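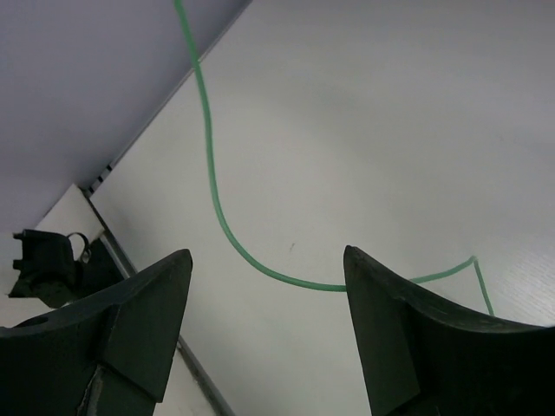
Monday, October 14, 2024

District offices tracker, notebook entry (E.L.)

Picking up from where Selvaraj left the sheet. Subject is the Flokley sub-office, whether the regional ministry is moving it, and who signed what. Working notes, don't quote.

Morning
Got the gazette pages from Annatjie, all 34. Scanned badly, p. 11 upside down. The transfer order is in there but it names "the annex at Nkosi Road" and no building number. Last year's order had a number. Could be sloppy drafting, could be they haven't got a lease yet. Asked Fletcher to ring the land registry.

Petition count in the sheet was wrong. We had 1520, the clerk's receipt says 1502. Digits swapped when it was typed in, my fault probably. Fixed in the main tab and in the summary, NOT yet in the chart. Chart still pulls from the old column.

Nosipho back from the council sitting. Item was deferred again, no vote. Two members walked out before the roads item but came back for land use. The deputy minister's letter was read aloud but not tabled, so no copy. She has it in shorthand, will type up tonight. Gist: the hill wards get a counter for pensions and land papers, open 2 days a week, staffed from the Skovadora office. Nothing on who pays.

Afternoon
Coding the statements. Went through almost 103 of them with Selvaraj, stopped when the server dropped. Same trouble as before: people say "the office" and mean three diferent things. Splitting the code:
- office = the building
- office = the officer in charge
- office = the service, wherever it sits
Old rows need redoing. I'll take the spring ones, he takes the rest.

Fletcher heard back from registry late. No lease lodged under the ministry's name. One aplication pending on Nkosi Road, applicant is Mandum, no purpose given. May be nothing. Don't put it in the sheet until we see paper. Put it here so it isn't lost.

Disagreement w/ Annatjie on how to date the announcement. She wants the day of the speech, I want the day of the order. For now two columns, both filled, argue later.

To do
- chart: repoint to fixed column
- p. 11 rescan, also p. 12 margin note, can't read it
- Nosipho's typed letter into the shared folder
- ask the clerk if deferred items get a new number or keep the old one
- Fletcher: registry again, ask to view the application in person
- backup of the sheet before anybody recodes anything!!

Selvaraj has the folder key till Thursday.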